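Keeping fruit and vegetables on the kitchen table

When we moved to the flat in Kulodska Street, the kitchen had no larder and a very small fridge. For the first months I put everything in the fridge, one thing on top of the other, and every week I threw away a soft cucumber or a lemon that had gone green at the bottom. I am not proud of it. Now most of our fruit lives on the table, in the lid of a cardboard box, and we waste much less. I write down how we do it, maybe it is useful for somebody with a small kitchen too.

A lid is better for me than a bowl. In a bowl the fruit lies in layers and you never see what is happening underneath. In a shallow lid everything lies in one layer and you notice a bad spot the same morning. Any firm lid will do, from a shoe box or from a gift box. Choose one with a light inside, because stains show quickly on it. If a corner tears, leave it or glue it with a little paper glue. When the whole lid becomes tired, put it in the paper recycling and take another one.

Put in only what you will eat in the next days. I buy small amounts and I keep the rest of the citrus in the fridge drawer, where it lasts for weeks. Mandarins are the first to spoil in our house, especially those with loose skin, so they go in front where the children see them. Lemons and limes can wait longer. Before you cut a lemon, roll it under your palm on the table and it will give more juice.

Tomatoes I keep out of the fridge until they are ripe. I leave the stem on if it came with one. A tomato should not be pressed from the side by something heavy, so give it its own place in the lid.

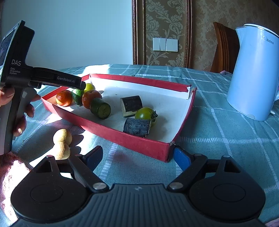

Shabnam Durrani wrote to me that she would never leave a cut cucumber out on a table, not even for one afternoon, and that in her kitchen it goes straight into a closed box with a piece of kitchen paper. She also asked if the fruit does not get too warm when the kettle is boiling so near.

On the cucumber I agree with her. A cut piece can be on the table while you are preparing the meal, and after that it belongs in the fridge. Cover the cut end and use it within 3 days. If the end has dried, slice off a thin coin and the rest is usually fine.

The kettle question is a good one too. Steam goes up, but it also makes the air around it damp, and damp fruit gets mould sooner. Turn the spout away from the food and leave a good distance between them. Our kettle stays on the table because the only free socket is there, and I move the lid to the other end when I make tea. Please check also that the cord does not hang over the edge if you have small children.

Some words about the tablecloth. A checked or striped cloth forgives more than a white one, this my mother told me and she was right. Lemon juice should be wiped at once with a wet cloth, as it can make the colour paler. Tomato stains I rinse with cold water from the back side, then I rub in a little washing-up liquid and wait half an hour. Ours gets washed at 40 degrees and I dry it in the shade.

Once a week I empty the lid completely, wipe what can be wiped and look at each fruit from all sides. Mandarins which are a bit dry go into a cake or a salad. The last lemon I cut in slices and freeze on a plate, and when the slices are hard I put them in a bag. They are very good in a glass of water in September, when it is still hot here and I am too lazy to go to the shop.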